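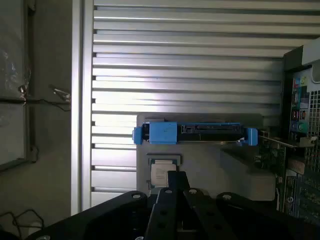 Attachment 1: hard drive caddy and processor on the grey parts tray.

Turkham Equipment Support
Ticket 4000
Opened: December 4, 2020
Category: Desktop hardware, tower units
Site: Odatport, ground floor workshop
Priority: Normal
Status: Closed, with one action outstanding

Summary of fault
The Kamolrat records office reported that one of its desktop towers would not start reliably. On most mornings the fans ran and the display stayed blank. When the machine did start, the data drive was missing from the list of drives, and a folder of scanned registers could not be opened. The office confirmed that a full copy of the folder had been made in March and that work done after that month was held only on the machine.

Steps taken before the unit was received
The office was asked to try a second power lead and a second wall socket. Neither made any difference. The display was tested with another computer and found to be in order. The user was then asked to make no further attempts to start the machine, and it was collected the same afternoon.

Steps taken at the workshop
1. Power was disconnected and the tower laid on its side with the cover removed.
2. The data drive was taken out in its blue caddy. The connector edge was inspected under the bench lamp and no damage was noted.
3. The drive was read on a separate machine. All folders opened, and a copy was taken to the Indoline store. The copy came to 190 GB and was checked against the original.
4. The processor was taken out and set down in the square recess of the parts tray. Old paste had been cleaned from the metal lid beforehand.
5. The socket was examined with a magnifier. The contacts were even, and a small amount of dust was removed with a hand blower.

Staff are reminded that a processor out of its socket is to be kept in the recess and handled by its edges only. Two chips were returned to stores last year with marks on the underside, and the workshop was unable to establish when the damage had been done.

Attachment 2: the open tower with its processor socket empty.

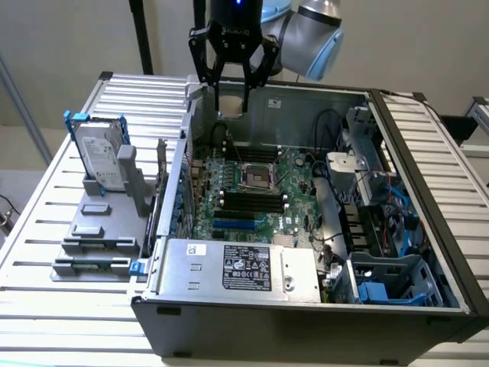
Hajnalka Fekete replied that the office would prefer to keep the existing drive if it was sound, and asked whether the blue SATA cables should be replaced while the cover was off. She added that the machine had been moved to another desk shortly before the fault was first seen - a detail left out of the original report.

Workshop response
The request was agreed. A cable disturbed during a move would account for the missing drive, although it would not explain the blank display. The cables were replaced, the processor was refitted with fresh paste and the drive was returned to its bay. The tower was then started 7 times from cold. The display came on each time and the drive was listed each time.

Outstanding action
The records office is to arrange a regular copy of the scanned registers to the Indoline store. Form 2 has been sent to Hajnalka Fekete for signature. Should the blank display return, the office is asked to quote the ticket number above and to leave the machine switched off until it has been collected.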